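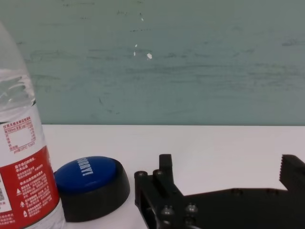 When does the reading room at the Mostedgate branch library reopen?
The reading room reopens in August, on the first morning of the new opening hours. Doors open at 9:30 a.m.

1/ Mostedgate Library Service thanks all members for their patience during the reshelving of the local history collection. The work is complete, and the updated catalog may be searched from any branch terminal.

2/ The collection now holds 2766 cataloged items. These include parish maps, school registers, trade directories and the Balogun family papers, which were previously kept at Grarkgate and could be seen only by written request.

3/ Roughly 1072 photographs have been moved into new sleeves and given shelf numbers. Old shelf numbers remain valid on request slips until the end of the year. Members citing a photograph in published work are asked to use the new number.

4/ Original documents may be requested at the desk until 4 p.m. Each reader may have two items out at a time. Pencils are permitted at the tables. Pens are to be left in the lockers with coats and bags.

5/ Copies: members may order copies of most papers through the desk. Bound registers are not copied on the flatbed machine. Requests for these are passed to the Baleck Street workroom and normally take two weeks.

6/ The microfilm readers have moved to the ground floor, beside the newspaper racks. Bookings are for one hour and may be extended if no other reader is waiting. The Grarkgate Courier films are filed by year in the gray cabinets.

7/ Members who reserved material before the closure do not need to apply again. Reservations have been carried over in the order received, and a letter or e-mail will be sent when each item is ready.

8/ Questions about the Balogun papers should be addressed to Naima Bensaid, Local History Librarian, at the Mostedgate branch. Please include your membership number and the box number, if known.

9/ The Grarkgate branch keeps its usual hours. Returns for either branch may be left at both desks.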